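Pirono pick-and-place policy: three weeks of living with someone else's research result

April 24, 2024

I have a soft spot for robot learning papers that come with a parts list. So when the Pirono release landed (code, weights, print files for the gripper, the whole lot) I cleared a bit of bench, warmed up the printer and told my partner I'd be done by the weekend. You can guess how that went.

Quick background for anyone who hasn't been following. Pirono is an imitation learning method for small desktop arms. You drive the arm around yourself, record what the cameras and joints are doing, and train a policy on the recordings. Plenty of projects do that. The selling point of this one is that it leans hard on a camera mounted at the gripper and gives the overhead view a much smaller say. The authors reckon that makes it less fussy about where your table is, what colour it is and whether the blinds are open. They also reckon you can fine-tune it on a new object with 20 demonstrations, and that was the number that hooked me. My last go at this sort of thing needed a couple of hundred demos per object and I lost the will to live somewhere in the middle.

First up, the hardware. The gripper is a two-day print if your machine is as slow as mine. Everything's in the files: servo housing, body, the bit that holds the little camera board at the working end. The servo dropped into its housing without any filing, and I was stoked about that. Cable routing, on the other hand, is left as an exercise for the builder, and tape is very much your friend.

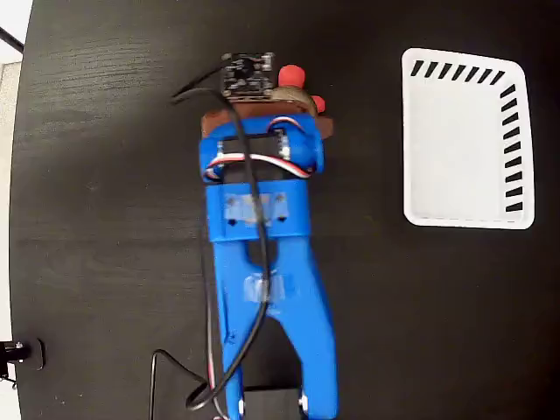
Photo: Dario Benedetti

My one real grumble with the build is that camera cable. It runs the length of the body and it's stiff, and if you leave too little slack it tugs on the board when the wrist turns. The board shifts by a hair, the view shifts with it, and your carefully trained policy starts closing its fingers next to things. I spent an entire evening blaming the learning rate for that. Leave more slack than you think you need, then tape it down at the servo end and again further along. A printed clip in the next release would be lovely, thanks.

Software next. Installation was pretty painless on a Linux box, with a single dependency squabble that someone on the project forum had already sorted. The recording tool is my favourite part of the whole package! You get both views side by side, a big obvious marker when an episode is running, and a one-key bin for the ones you stuff up. I binned heaps. Training from the supplied weights on my ageing graphics card took most of a night for each fine-tune, so it's a start-it-and-go-to-bed affair.

Now, the claim everybody cares about. I went with soft, awkward things because the paper's own results are mostly on blocks and cups, and blocks and cups are what every method is good at. Toys are a better test in my book. They're lumpy, they've got bits sticking out, and the colours can be a pain for a cheap sensor.

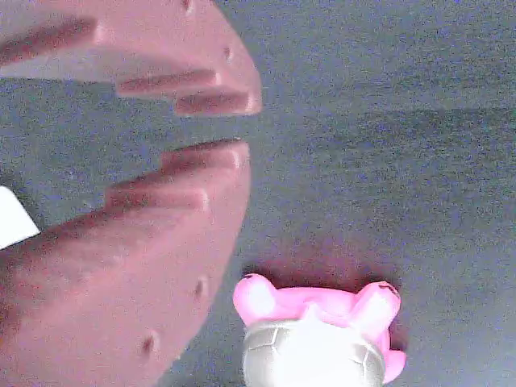
With 20 demonstrations per toy I got a policy that went to the right spot nearly every time and then got the grasp wrong more often than I'd like. It would come in at a decent angle, hover, have a think, and close a touch early. Adding more demos helped, but what helped far more was being choosy about them. I'd been recording lovely smooth approaches from the same starting pose, like a show-off. Once I began starting from silly positions, and letting myself miss and correct, the hovering mostly went away. The paper does mention this, in one sentence in the appendix. It deserves a page of its own.

By the end I'd logged 217 test attempts, scored by hand in a spreadsheet. I won't pretend that's science. My lighting changed, I swapped fingers partway through, and I was grading my own homework. Evaristo Leone ran the same release on his Multlow arm and got on better with it than I did, though he'd also recorded a monster set of 1,853 episodes, so of course he did. He's a more patient bloke than me.

What I can say is that the wrist camera idea holds up. I moved the whole rig to a different bench, changed the surface from shiny to matte grey and didn't retrain a thing, and the approach looked just as confident as before. The older Genunura baseline, which I also ran for comparison, went completely to pieces over the same move. That alone would've sold me.

Where Pirono falls down is close range. When an object is large next to the fingers it swallows the view, and the policy hasn't got much left to steer by. Printed logos and panel lines give it something to hang on to, I suspect, but I haven't tested that properly and neither have the authors.
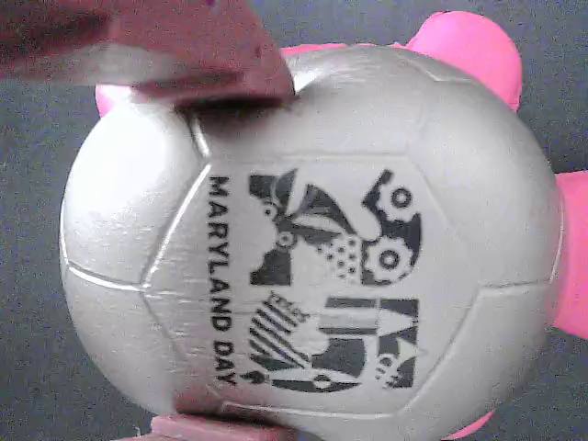

Should you bother?

If you've already got a small arm and a printer, yeah, I reckon so. The recording tool is worth having even if you end up training something else on the data, and the files are tidy enough that a reasonably handy beginner could get through the build with some swearing. If you're buying from scratch, I'd look at the Pärn kit first. It's dearer, but the camera mount is sorted out of the box and there's a proper manual.

If you're after something that'll pick up whatever you plonk in front of it with no effort on your part, you'll be disappointed, and you'll have a lot of blue plastic to show for it.

I'm giving it three and a half out of five. Half a mark went on the cable and the rest on that early closing habit. The developers say a fix for the grasp timing is planned for November, and I'll rerun the toys when it's out. Spreadsheet's available if anyone wants it, just leave a comment and excuse the column names.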